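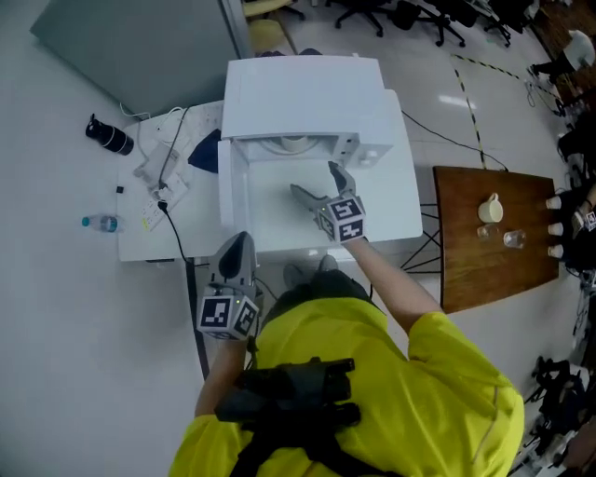

Urho says the task list is too long and we should drop the drinks task before we touch anything else. He wrote it in the team chat at midnight and again this morning. I half agree. Writing it down so we stop arguing it from memory.

2025-07-12, student project, Skomdale entry

Where we are:
- microwave task, reach in / grasp / back out: 43 demos kept
- cup task: 70 recorded, not checked yet
- target for the two together is 800. Urho thinks 2000 if we want the policy to cope with a kitchen it hasnt seen. No chance before the deadline.

Reach-in notes. Go in with fingers open and level, then lower. Coming in from above you clip the top of the opening and the tracking jumps – lost a whole batch to that in March and didn't spot it till training. Left gripper stays low by your side until the right one is clear. Slow down at the opening. Everyone speeds up there, me included.

Markers: keep at least one face of the cube toward the camera the whole way. If you twist your wrist past vertical inside the cavity you lose them all. The log marks it as a gap, anything with a long gap gets thrown out. Do not try to patch them by hand, Pitkänen did that last term and the arm learnt a very nice little hiccup.

Check both green lights before each take, say "go" out loud, then move. Say "stop" too. Half the clips from the second session have no stop and trimming them took me the whole evening.

Harness – shoulder straps tight, otherwise it slides when you lean and the view tilts. Swap operators when your arms get tired, shaky demos are worse than no demos.

Cimer script: new version crashes on folder names with spaces. Use underscores. Fix is on my branch, not merged, somebody please reveiw it.

Still to do
- check the 70 cup takes, split between two people
- decide on drinks task (Urho Mustonen vs everybody, vote at next meeting)
- send Irnovness judges the one page summary, they want the safety bit in it as well
- recalibrate the left gripper, closes almost all the way and then reads zero
- back up the drive!! last copy is older than the cup takes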